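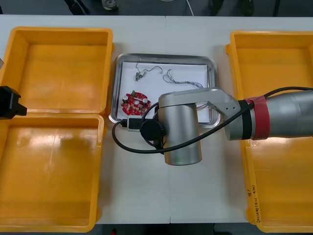

Sorting Small Electronics at the Bench
Speaker notes, Stedwood Reuse and Repair Day
March 7, 2026
Speaker: Birdie Calloway, Balogun Workshop Services

Opening

Good morning, and thank you for coming. On behalf of Balogun Workshop Services I should like to thank Stedwood for the use of the hall. My subject this morning is the sorting of loose circuit boards and small parts before they are stored, repaired or sent for recycling. The session will last until the coffee break, and I will take questions at the end.

(Wait for the side doors to close. Check that the back row can hear.)

The layout of the bench

We ask every workshop to begin with the same arrangement. Unsorted parts go in a shallow tray in the middle of the table, and the bins stand to the left and right of it. A pale table top is preferred. Small black components are easily lost on a dark one.

Line the tray with plain white paper. Change the paper whenever it is marked or torn, and look it over for small screws before it is thrown away. At our Nodberg site this check was introduced in May, at the suggestion of Otis Halvorsen, and it remains in the written procedure.

Bins should be of one bright colour and should carry no permanent labels. Use a removable card. Categories change from one delivery to the next, and a bin with an old label will be filled according to the old label.

Preparing the parts

Nothing goes into the tray until it has been disconnected from its power supply and any battery has been removed. Batteries are kept in their own closed container, away from the bench. Large capacitors are to be checked by a trained member of staff.

(Pause here. This point was missed by several people at the Vokano session.)

Spread the parts out in a single layer. Boards should be handled by their edges, and should not be stacked with the component side facing down on another board.

Order of work

Take the complete boards first, then the loose connectors and leads, then whatever is left. Each sorter should work from one side of the tray to the other. We recommend 2 sorters to a bench and a break after each tray.

Where a part cannot be identified, it is to be left on the paper until the tray is otherwise clear. The supervisor will then decide. Sorters should not guess. Ansel Ferreira has prepared a sheet of common connectors, and copies are on the table by the entrance.

Records

Write down the category and the weight of each bin when it is emptied. A count of individual parts is not required. Completed sheets go to Demetrius Oyelaran at the end of the week.

Questions

(Allow 10 minutes. Refer questions about collection from schools to Clyde Szabo, who is seated at the front.)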